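Stonus opens the second round of its kitchen robot competition for school clubs

Uvov, March 6, 2018

Stonus, the educational society for young programmers in Uvov, is pleased to announce that registration is now open for the second round of the Wikimix Student Challenge. In this competition, school and college clubs write programs for a robotic arm which works in a simulated kitchen. Twenty-five teams will be accepted, and participation is free of charge.

The first round was held last October and was meant only for clubs from our own town. The tasks were short: bring the gripper above one object, close it, lift. Many teams told us afterwards that they would like to have more work and more time. For the second round, we have therefore prepared longer tasks, and the teams will have six weeks to complete them.

All work is done in Wikimix, the simulator that was built by former members of the Stonus club. It runs on an ordinary school computer and does not need a special graphics card. The teams receive a virtual kitchen with an island in the middle, and the arm stands at the corner of this island. On the counter there are things which everybody knows from home, such as an apple, a small bowl and a spoon. The students can change the place of each object before they start a trial, and we advise them to do it often.

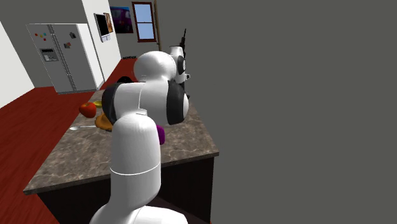

A program that works well for one position of the apple can fail completely when the apple is moved a little. This is the main difficulty of the challenge, and for the same reason every program will be tested with 100 different arrangements of the objects. The teams do not know these arrangements before the final. The arm must also avoid hitting the counter, and a strong collision ends the trial with no points.

The highest possible result is 1000 points. Of these, 900 are given automatically by the simulator for completed tasks. The remaining points are given by the jury for the written report, in which the team explains how its program makes decisions and what was changed during the work. We ask the students to write the report in their own words. Mistakes in grammar do not lower the mark.

A team consists of two to five students between 14 and 19 years of age, together with one teacher or club leader. Previous experience with robots is not required, but at least one member should be able to write a simple program in Python. Beginners will find a set of exercises on the Stonus website — they start with the movement of one single joint and finish with a full grasp. The exercises can also be used in normal lessons by teachers who do not wish to enter the competition.

The final will take place in the Chung Hall in Uvov. The best programs will be shown on the large screen, and each team will have ten minutes to present its solution and answer questions from the jury. Visitors are welcome and entrance is free. Teams that cannot travel may present by video call.

Clubs can register through the form on the Stonus website. After registration, each club receives the simulator, the task descriptions and the rules in one package. Questions about the tasks may be sent to the organisers through the same page, and the answers will be published there for all teams.

About Stonus

Stonus is a non-profit educational society based in Uvov. It runs after-school clubs in programming and robotics and maintains the Wikimix simulator for use in schools.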